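Abdelilah Ait Ali wrote:
> Does anyone on the Stolluvdale list still put up their own ketchup?
> Mine came out thin again and I used 3 pounds of paste tomatoes.

Hi Abdelilah, yes, every September! Thin usually means it needed longer on the stove - I leave mine going until a spoon dragged across the bottom leaves a track (my sister quits way earlier and hers runs all over the plate).
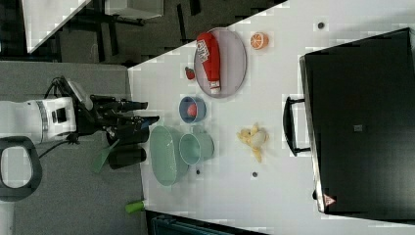 Ketchup bottle on the plate, orange half next to it

Go easy on the vinegar too, and add it near the end. I like a strip of orange peel in the pot, but fish it out before you blend. The Flusari tomatoes cook down faster than the Manríquez ones, if you can still get seed.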